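Folding and sorting: your questions

I get asked the same handful of things about laundry every month, so I've put my answers in one place. I'm Iman Benjelloun, I run the Tiltwood clothes swap, and I have folded more T-shirts than I care to think about.

Do I really need a table?

You don't need one, but your back will thank you. Beds are too soft and the creases creep back in while you're smoothing the other side. I like bare wood — no cloth on top — as you can flatten a hem with the side of your hand.

Can I do several things at once?

Please don't! I used to tip the whole basket out and then fold a sleeve from one top into the body of another. Two at a time is my limit, and only if the colours are different enough to tell apart at a glance. 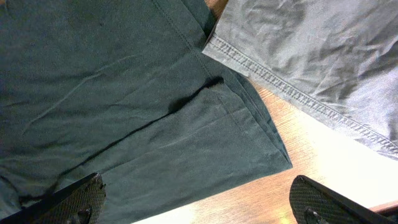

Green and pale grey, hems showing.

Which way round should a T-shirt go?

Whichever suits your arms. Most people lay it with the collar away from them. I prefer it sideways, collar to the left, so both sleeves are within reach and I can fold the top one down and the bottom one up without walking round the table. Big lettering on the chest is handy too, it shows you straight away if the shirt has gone skew.
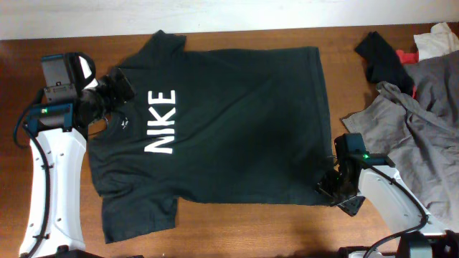
Adel Benkirane wrote in to say he does it face down, always, so the print ends up on the outside of the finished parcel and he can find the right shirt in the drawer. Fair point, Adel. I start face up and flip at the end, but yours is one step shorter.

What about lint on dark things?

Roll it off before you fold, or you'll shut it inside. Go one way only, collar to hem. Charcoal shows every speck, I'm afraid, and a fuzzy knit is worse.

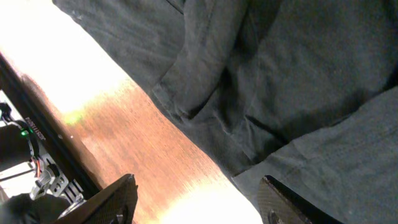 Dark grey, with a few bits of lint near the edge.

How many tops can I bring to the swap?

Up to 30 each, folded please, and no more than 7 of those for babies. Meriem El-Sayed is on the door and she will send you home with the extras.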